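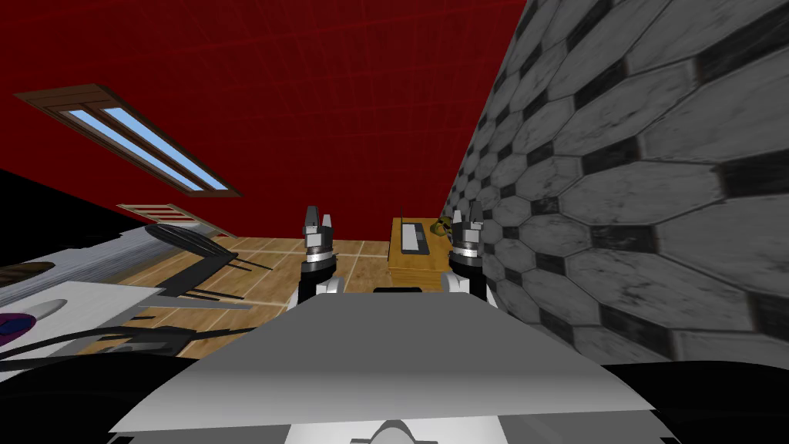 Notes from the Bekeron build, last updated Sunday, August 23, 2020. Bekeron is a two-arm machine going together on the back bench at the Lidska shared workshop in Tastham, with the wiring and most of the software done at home in the evenings. These are the things worth writing down for anyone else at Lidska starting on a pair of arms. Most of them apply to a single arm as well.

## Try it in the simulator first

The arms get run in a simulated room before any new motion goes onto the bench. A room with ordinary furniture in it is more use than an empty grid. Put in a chair, a table against a wall, something the arms have to reach past. An arm that behaves well in open space can still pick a bad path once there is a tabletop in the way.

- Model the table at the height of the real one. Ours is 600 mm, measured to the top face. The first model used the height off the plans and was out by the thickness of the top.
- Give every object a simple collision shape, even when the visible shape is complicated. A chair back with a lot of thin bars will slow the physics to a crawl if every bar is solved separately. One bent slab does the job.
- Keep wall and floor patterns in. Plain grey on plain grey makes it hard to judge distance when you are driving from the robot's own viewpoint.
- Save the scene under a new name before moving any furniture. You will want the old layout back.
- Check the units on every downloaded model. Millimetres read as metres gives you a laptop the size of a house, and the simulator won't complain.

## Reaching for thin things

Thin, upright panels are harder than blocks. A parallel gripper has to arrive square to the panel or one finger touches first and pushes the thing over. Come in low, near an edge, at a slow speed, and let the last bit of travel be in a straight line at the wrist. If the path planner is left to choose, it will often swing the forearm in on a curve.

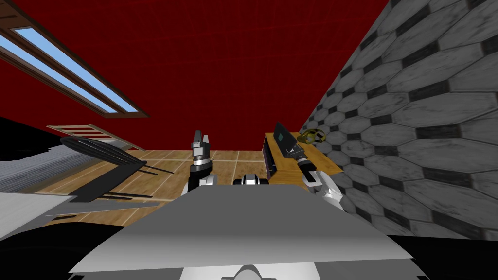

*Right gripper at the lower edge of the panel. Left gripper empty.*

Some settings that have worked for this:

1. Slow the approach to a quarter of normal speed for the last hand's width.
2. Open the fingers fully before the approach starts, and check that they have stopped moving.
3. Park the other arm with its fingers up and leave it there. Two arms moving at once doubles the number of things you have to watch, and on a first try it adds nothing.
4. Set the closing force low and raise it in small steps. Write each value down.
5. Back out along the same line you came in on.

For rounded or looped objects the advice is different. A loop can be caught by one finger through the opening, but it will swing, so go for a solid part when one faces the right way. Headphones are a good practice object for this. They have both kinds of shape and they're cheap at the op shop on Alvarado Street.

## Wiring and power

Run the gripper cable along the outside of the forearm and leave a loop at the wrist. The loop needs to be long enough for full rotation each way, plus a bit. Ours was too tight the first time and pulled a connector apart at the end of its travel. Tape it in place for a day of testing before you commit to cable ties.

Label both ends of every lead. Masking tape and a fine marker will do, but wrap the tape right around so it sticks to itself. There are 142 terminated ends on Bekeron and the unlabelled ones took longer to sort out than the labelled ones took to label.

Use a separate supply for the motors and the controller. Sharing one supply works on the bench until both arms accelerate together – then the controller browns out and restarts, and you lose the log that would have told you why. The motor supply should go through an emergency stop that cuts power directly. A stop button that only sends a message to the software doesn't count.

At Lidska the power board on the back bench is shared with the drill press. Switch off the arms before somebody starts the press, and put a note on the switch if you are walking away.

## Reading what the arms are doing

Log joint angles at a fixed rate and keep the file even when the run goes well. You need a good run to compare the bad ones against. We keep 2000 lines per file and start a new one after that, which any spreadsheet can open without trouble.

When simulated and real positions disagree, check these in order:

- the base bolts, which work loose
- the zero position of the shoulder
- the table, which gets bumped
- the tool length entered for the gripper

The tool length was wrong on ours for most of October last year. The fingers had been swapped for longer ones and the number hadn't been changed, so every reach came in deep by the same amount. An error that stays the same size everywhere is usually a number typed in somewhere. One that grows as the arm stretches out is usually an angle. 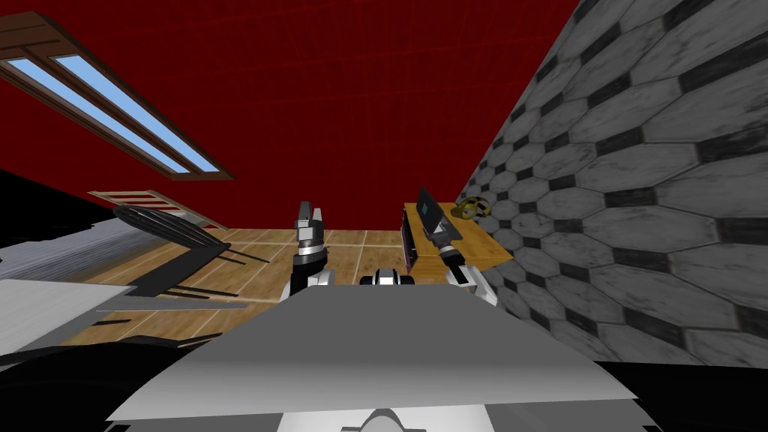

## Keeping the body out of the way

The front panel on a two-arm base takes up more room than you expect. It also hides whatever is close in under it. Mark a line on the real bench where the panel starts to block your view and keep small parts beyond it.

Shoulder housings need clearance at the back as well as the front. Swing each arm by hand through its full range with the power off and hold a pencil against the worst spots. If the pencil drags, move the base. Seven millimetres of extra stand-off fixed ours.

## Looking from the wrist

A view from just behind the fingers is worth setting up. It shows whether the fingers open evenly and whether the palm is square to the surface ahead. A regular tile pattern helps a great deal with that second one, as you can line the finger tips up against the rows.
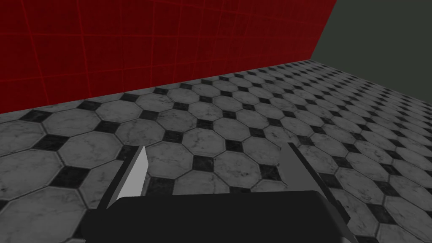
**How often should the gripper fingers be re-zeroed?**

Do it at the start of each session, and again after any knock or any change of fingers. Close them gently on nothing, set that position as zero, then open and close three times to see that the reading comes back the same.

## Packing up

Put both arms in the rest position before cutting the power. Without brakes they drop when the motors go off, and a dropped forearm will bend a finger on the bench edge. Wipe the finger pads with a dry cloth. Spare pads and the short hex keys live in the second drawer, under the tape, and the key for the drawer hangs beside the sink.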